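Hindbridge sorting night moves to a bigger table

Wednesday evenings at the Hindbridge craft room are for sorting, and I've been going long enough to have opinions about it.
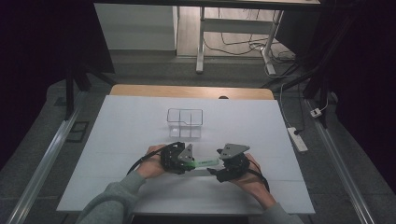

We started this in October with one bag of odds and ends and a card table that wobbled. Now there's a proper light wood table with a rounded edge and a white sheet over the top, and I can't tell you how much easier it is to find a little strip of something on white than on that old brown thing. My eyes are 68 years old and they're grateful!

The news, for anyone who missed the last session, is that the sorting group has a new home through the spring. Appiah, the fabric and hobby store on the corner, is letting us use the back of its old stockroom, the part with carpet and dark curtains. It gets chilly after eight, so bring a sweater. Doors open at 6:30 and we go until people start yawning.

What are we sorting? Mostly small parts from the donation drive - strips, sticks, beads, tags, clips, all the stuff that ends up at the bottom of a drawer. Around 500 pieces came in the first week alone, and then Stellent (the print shop) sent over a carton of leftover sample strips, so we are not running out any time soon. Everything gets sorted by color first and by size after that. I wanted to do it the other way and lost the vote.

The clear divided boxes are my favorite part. Hedik gave us 20 of them, and being able to see through the sides saves so much lid popping. If you have any at home that you're not using, bring them along, but please, only the see-through kind. We had a couple of solid ones last fall and they turned into mystery boxes almost overnight.

Liv Wikström is keeping the sign-up sheet again. She told me she'd like two more people for the early half, when the tables are being set up and the first trays go out. "You don't need to be crafty," she said. "You need to be able to sit still." I failed that test years ago and they still let me in, so don't let it scare you off.

Finished boxes go to the after-school art room, which used up the last batch in a month. Green is what they keep asking for - something to do with a jungle mural. So if you've got green anything, small and flat, drop it in the bin by the Appiah register before closing. I'll be there this week with a thermos and the good cookies.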